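4. Setting Up Your Trorkari Rain Gauge

You're nearly there, and this is the fun part! Once the gauge is up, every shower becomes something to look forward to.

1. Pick an open spot, well clear of trees, fences and roof edges. A lawn is perfect.

2. Drive the post in until it stands firm, then slide the bracket over the top and hand-tighten both screws.

3. Drop the inner tube into the outer cylinder and press the funnel down until it clicks.

4. Check the rim with a small level. Turn the bracket screws a little at a time — it doesn't take much.

CAUTION: Do not leave the inner tube in place during a freeze. Trapped water can crack it.

Note: The inner tube holds 17 mm of rain. Anything beyond that spills into the outer cylinder, so pour it back through the funnel and add the readings together.
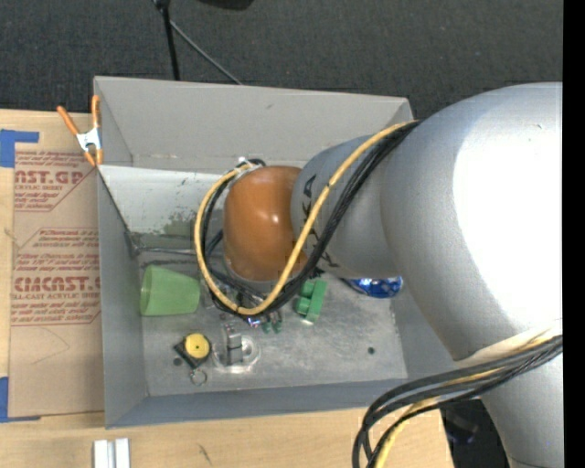

5. Empty the gauge at the same time each morning and write down the total, even when it's zero. Dry days count too!

6. Rinse the funnel with plain water once a month. In September and later, look for leaves after every windy night.

Spare funnels are sold as part 678. For wall mounting, go to Section 5.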